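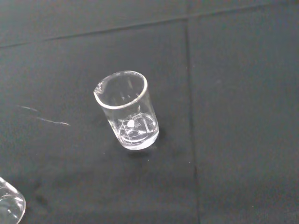 Madalena reckons you should never measure anything for the kitchen in a lab beaker, because the lines are only there as a guide and a proper jug would do it better. She told me so twice over the washing up, and I've been thinking about it ever since.

She's got a point. The lines on a beaker aren't meant for fussy work, and if I were making up medicine I'd want something better. But I'm making salad dressing! And candles, when I get round to it. For that sort of thing I'm very happy with a beaker that says 200mL near the top and has a 150 under it, and a little spout on the rim so the oil doesn't run down the outside and all over my sleeve (my old jug, the Udeck one, was a devil for that).

I picked up my first ones on 2nd September from Nandomen, the odds and ends shop behind the station, where they were in a crate of school science stuff for 60p each. I meant to buy one. Then I went back for more, obviously, and came home with a glass funnel as well, which I've yet to find a use for.

Things I've learnt so far. They're a pain to dry with a thick tea towel, so I leave them upside down on the rack. Hot wax leaves a film, and a wipe with kitchen paper while the glass is still warm gets most of it off. The white oval on the side is for writing on, and pencil works nicely — I put the date on my dressings now, like a proper scientist. It rubs off with a damp cloth and a bit of patience.

The candle recipe I'm following wants 13 ml of scent, and I'll admit the beaker is hopeless for that. I've borrowed a 25 ml measuring cylinder from Krum, who wants it back by the end of the month. Madalena doesn't know about the cylinder yet. Lavender first, I think, and then the orange one if there's any wax left over.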